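Stock Control for Small Workshops
Week 3 handout: counting what you've got

Last week I went on a bit about why stock records drift away from what's on the shelf, and I promised we'd get to the counting itself. So, cycle counting! You pick a small slice of your stock, count it, fix the record and move on to another slice the week after.

We'll stick with the Drimthorpe case, so have the sheet handy. They hold 1,434 lines of electrical parts, and the old way was to shut the stores for a weekend and count the lot. By Sunday afternoon people were tired and writing down whatever looked plausible (I've done it myself, years ago, and I'm not proud of it).
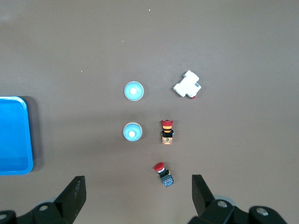
The usual trick is to sort your lines by how much money passes through them in a year. At Drimthorpe the top 100 lines are the A group, and those get counted every month. The next 560 are B and get a count each quarter. The remaining 774 are C, mostly cheap bits and pieces, and once a year is plenty.

Have you spotted my mistake? Add those up and you get the right total, but the sheet I gave you has 650 in the B group. Please cross it out - mine is the typo, your sums were fine.

One thing I'd like you to argue about in the seminar: should the person counting see the figure on the record first? I say no, but it does slow things down and plenty of storekeepers disagree with me.

For October, read the Wasilewska chapter on recounts and bring your own A, B and C split for the Sindik list.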